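Lallgate Community Help > Robotics and automation > Research methods

Two-arm policy: how do I score a trial when only one arm does its bit?

Satish Thevar

Hi all, I'm trying to repeat the Sidis result on our own two-arm table and I've got stuck on something that's probably simple. For anyone who hasn't read it, Sidis trains one policy per arm, and the two share a single "progress" value so that they (supposedly) don't both dive for the tray at once. The paper reports success per trial. What I can't find anywhere is what a trial counts as when one arm puts its object in the tray and the other one doesn't.

My task is small grocery-type items into a blue tray, one item per arm. I've got 858 demonstrations, all teleoperated, each up to 500 steps long. I ran 75 evaluation trials and got 39 where both items ended up in the tray. That's 52 per cent, which looks rotten next to the paper. If I score each arm on its own it looks miles better, but then am I cheating? I also can't tell if the shared progress value is doing anything at all or whether the arms are just taking turns out of luck.

What a run looks like with both items picked up, small green and white box on the left and the can with the lilac lid on the right:
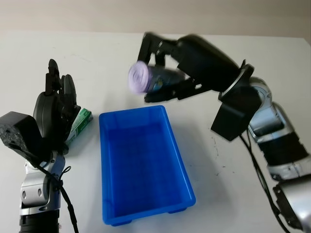 Replies

Caroline Langat

You're not cheating so long as you report both! I had the same headache with this paper and ended up writing to the authors (no reply yet, I'll post it if I get one). My reading of the appendix is that they mean both items in, full stop, so your 39 out of 75 is the one to compare. Put the per-arm score in a second column and say clearly that's what it is.

The thing I'd look at first is when your trials fail, before you worry about how many. Go back through the ones that didn't make it and write down which stage each arm had got to – reaching, gripping, carrying, over the tray, let go. It's a dull afternoon with a cup of tea but it told me far more than the percentage did. Mine nearly all went wrong at the grip on one side, and then the other arm sat there waiting over the tray until time ran out. So my "coordination problem" was a grasping problem in a hat.

For the progress value, do this:

Freeze it at zero for both arms and run the same starting layouts again. If your score barely moves, the arms weren't listening to it.

Then swap it, so the left arm gets a progress value from a different recording. If it's being used you should see the arm hesitate or go early.

Use the same layouts for all of it, please. I didn't the first time and had to bin the lot.

One more question back to you: are the items always on the same sides in your demos? If the battery or the box is always on the left, the left policy may have learnt "go to that spot" and not much about the object.

Nallusero

just use a bigger model tbh. we had the same with the Kettunen arms and it went away when we trained longer. also 858 demos is loads

Satish Thevar

Thanks Caroline, that's really helpful. I've started on the stage list and I think you're on to something. Quite a few of the failures are at the reaching stage, with small things lying on their sides close to the tray or just under the fingertips. I'd lumped all of those in as "coordination" because I was only looking at whether the tray was filled.

And yes, guilty, I do mostly keep items on one side. I'm going to shuffle them before I record any more. Here's the sort of layout I mean, with a battery tight against the left of the tray and the little purple-capped pot over on the right:
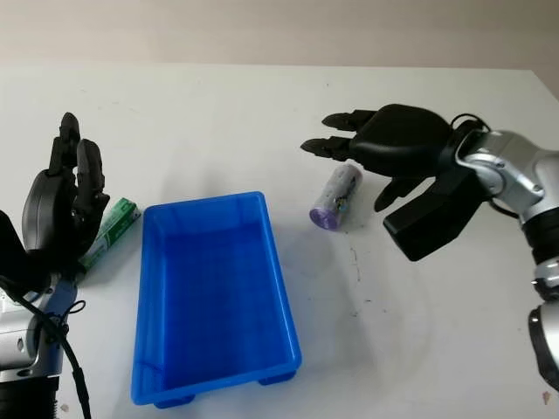

Tray empty, battery by the left hand, pot under the right-hand fingertips

@Nallusero how much longer did you train for? And did you check on the same layouts afterwards? I'm happy to leave it running over the weekend, I'd just like to know what I'd be looking for.

Caroline Langat

That battery would be my first suspect too. With it tucked in between the hand and the rim there isn't much room to get fingers round it, and a rim bump will look like hesitation in your logs. I'd make "close to the tray" its own group in the results table. If the score for that group is far below the rest you've got a nice clear finding, and it's one the Sidis paper doesn't break out.

I wouldn't train longer until you've done the frozen progress test. Otherwise you've changed two things.

Nallusero

twice as long i think? didnt keep the layouts sorry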